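Chapter 11
Ribs, Rims and Thin Walls: Stiffness in Molded Plastic Parts

After reading this chapter you should be able to:
explain why a thin panel bends more easily than a ribbed one of the same weight
choose a rib height and thickness for a given wall
predict where sink marks and warping are likely to appear
describe how a leg, post or boss should be joined to a flat panel

Key terms: boss, collar, draft, gate, nominal wall, rib, rim, sink mark, warp

11.1 The problem of the flat panel

A flat sheet of plastic is a poor beam. Most common molding plastics are far less stiff than steel, and a panel that would be acceptable in sheet metal will sag when made in polypropylene to the same thickness. The obvious remedy is to make the panel thicker. Bending stiffness rises with the cube of thickness, so a panel 2 times as thick is eight times as stiff. It also uses twice the material and takes much longer to cool. Cooling time rises with roughly the square of wall thickness, and cooling is usually the longest part of the molding cycle.

Designers therefore keep the nominal wall thin and add stiffness by shape. Material placed far from the middle plane of the panel does more work than material placed near it. Ribs, rims, steps and curves all make use of this fact.

Consider a production run of 1000 trays at the Brisstead plant, a case we return to in Section 11.6. The first version had a plain base and a thick wall. Dierckx and Wuyts replaced it with a thinner base, a deep rim and crossed ribs. The new part was lighter and passed the same load test.

11.2 Rib proportions

A rib should be thinner than the wall it supports. Where the two meet, the local thickness is greater than either one, and this region cools last. As it shrinks it pulls the outer surface inward, leaving a shallow dent known as a sink mark. A rib thickness of half to two thirds of the nominal wall is the usual compromise. Rib height is commonly held to three times the wall or less. Taller ribs are hard to fill and may stick in the mold.

Draft is the slight taper that lets the part release. Both faces of a rib need it, so a rib is always thinner at its tip than at its root. A small radius at the root lowers stress but adds to the local thickness.

11.3 Rims and legs 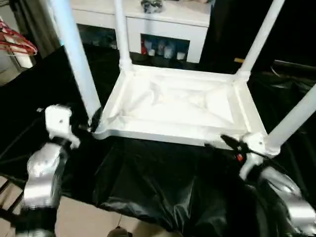 A rim stiffens the border of a panel, where a free edge would otherwise bend and twist. It works best when it is continuous. A notch cut for a cable or a handle removes much of the benefit, and the corners on each side of the notch become points of high stress.

Legs place their load on a small area. A sideways push at the foot acts through the full length of the leg and produces a large bending moment at the joint. The joint is normally thickened into a collar, and short ribs may carry the load from the collar into the rim. Verbeke's rule, used at Plastell for garden furniture, is to check the joint for a sideways load before checking the panel for a downward one.

Warping is treated fully in Section 11.5. At this stage it is enough to note that uneven cooling is the main cause, and that a panel with ribs on one face only will tend to bow. The worked problem on page 104 gives a method for estimating the amount of bow from the difference in shrinkage between the two faces.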